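4.2 Home drying racks and seed survival

The most exciting result of our August trials came from the least glamorous part of seed saving: the hours between picking and storage. We had expected the Darklow bean, with its thick coat, to shrug off almost any treatment, and the Irkell lettuce to be fussy. The reverse was closer to the truth. Lettuce seed spread in a thin layer sprouted beautifully after nine days of slow drying, while beans hurried along over a heater often split before they reached the jar.

Growers used whatever stand or rack they had at home, as long as air could pass above and below the seed. Light frames with a cloth cover were popular for keeping dust off (the general kind of white tubing and cover is shown in Figure 6).

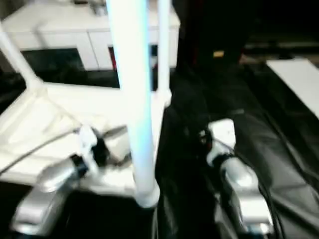 Agbenyega objected, at the review stage, that slow drying only works where the night air is fairly dry, and that growers near the coast would lose half their beans to mold if they followed our schedule. We think this is a fair point, and a wonderful one to test. Our coastal plots were few, but the beans there did take longer to reach a safe moisture level – six days longer in the worst case.

Figure 6. Pole, tubing and wrinkled cover, with two further close views from the same place.

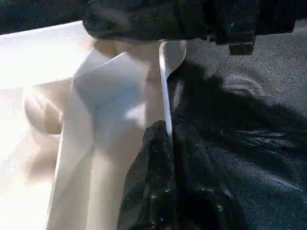 Reading time for this section: 6 minutes

Sprouting rates tell the story well. Of the bean lots dried slowly in shade, roughly 68 percent of the seed came up, against 28 percent for lots dried over heat. The gap held for both the early and the late harvest, and it was a delight to see it so clearly in the hands of home growers.

Shallow trays gave steadier results than deep bowls. Seed in the middle of a bowl stayed soft for days, even when it was stirred each morning.

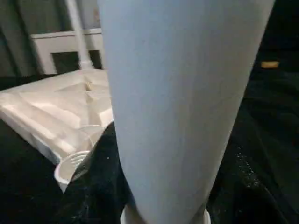 Vol. 9, p. 68

Labeling also mattered more than we guessed. Several Zudano squash lots had to be left out of the count after their tags faded, a real pity given how plump and healthy the seed looked. Pencil on plain card lasted through the whole season. We now ask growers to put one tag inside the jar and a second on the lid.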